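An afternoon at the Plunbridge open day: talking two-armed robots with Farah Goh

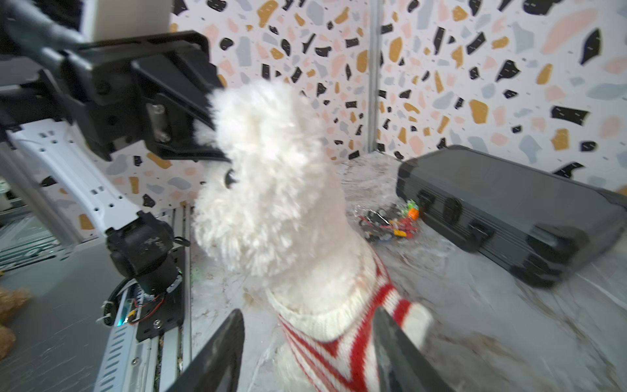

I had meant to stay for half an hour and ended up missing two trains home. The Vernholm workshop in Plunbridge opens its doors to the public once a year, and I had put off going for so long that when Farah Goh wrote to say there was a kettle on and a chair by the bench, I ran out of excuses.

Farah looks after the handling work at Vernholm, and she has a lovely way of talking to visitors, as if each of them had asked the cleverest question of the day. Mine was why anyone would give a robot soft toys to practise on.

"Because they're horrible," she said, and laughed. "A box is a box. You pick it up on one side and the other side comes with it. A toy with long fur and a jumper on — well, you take hold of the fur and what have you got? You might have the head, you might have a tuft. And the jumper slides about over the stuffing, so you think you've a good grip on the body and it's only the knitting."

She had begun with tins and wooden blocks, like most people, and moved on to cloth in March. The first week was dreadful. Out of 49 tries at passing a toy from one arm to the other, she counted a handful she would have shown her mother.

"Passing over is the hard bit," she told me. "One hand has to let go at the right moment, and the other has to be sure. Children are bad at it as well, if you watch them. My nephew lets go of everything far too early."

Prasanna Weerakoon, who came over from the Kosstead office to help with the day, builds and mends the arms. He is a quieter sort, but he warmed up once I asked about the small cameras at the wrists.

"From across the room you see the toy very nicely until the arm gets there, and then you see the arm," he said. "Down at the wrist you see what the fingers are doing. It isn't a pretty view, but it's the one I'd want if I were doing the job."

I asked how long a working day was. He thought about it. Some 70 passes on a good one, he said, with stops for tea and for tightening things. He spends more time on cables than on anything else, and has strong views about cable sleeves which I promised not to print in full.

There was a steady stream of people while we talked, many with children, and one very small girl wanted to know whether it hurt the toys. Farah crouched down and took the question seriously. "We're as gentle as we can be," she said, "and we're learning to be gentler."

What is it all for, in the end? Both of them mentioned Halim, the sorting project that pays for much of the work, where donated clothes and toys have to be looked over one at a time. Farah would like to see a trial by next spring. Prasanna would like two more motors first.

The next open afternoon has not been fixed, but Farah keeps a list by the door and is happy to add names to it.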